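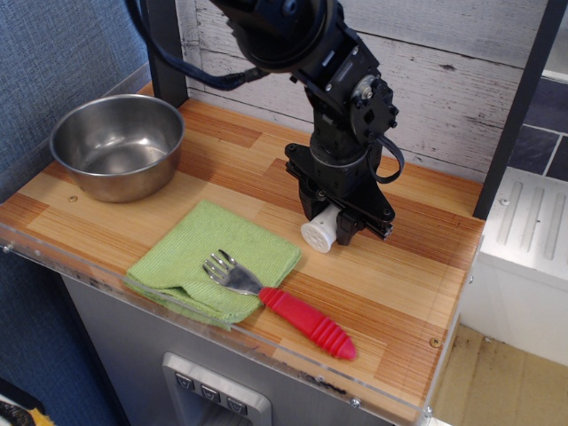
FLALVILLE, August

Melo Counter Cell - Set-up Guide
Section 3: Homing the arm over the counter

Carry out this section after the arm has been mounted and before any program is loaded. Allow 3 minutes for the controller to start.

1. Switch the arm off at the controller and wait for the status light to go out.

2. Check the two cables along the arm. Each should hang in a free loop. Move the joints by hand through their full travel and watch that neither loop catches on the wall or the gripper.

3. Tighten the screws on the servo bracket. Do not use thread lock on the hub.

4. Lay out the test items. Put the steel bowl near the back left corner, the folded cloth at the front center and the fork partly on the cloth, handle toward the lower right.

Note: Leave the bowl empty for homing.

5. Switch on and select HOME. The gripper comes down and stops just above the counter.

6. Measure the gap between the gripper and the wood. It should be 2 mm. If it is not, adjust the Z offset one step at a time and home again.

Caution: Keep hands off the counter while the arm is moving. The speed limit does not apply during homing.

7. Jog the gripper along the front edge at low speed. It must clear the acrylic lip at the front and on the right side. Wipe the lip with a soft cloth only - solvents will cloud it.

8. Save the position as Presell 1.

Repeat the whole section every 200 hours of running, and any time the counter or the arm mount has been moved. Write the new offset on the log sheet inside the controller door.

If the arm stops at a different height on repeat homing, do not go on to Section 4. Contact Seren Landeg at Lougher service with the last two log entries.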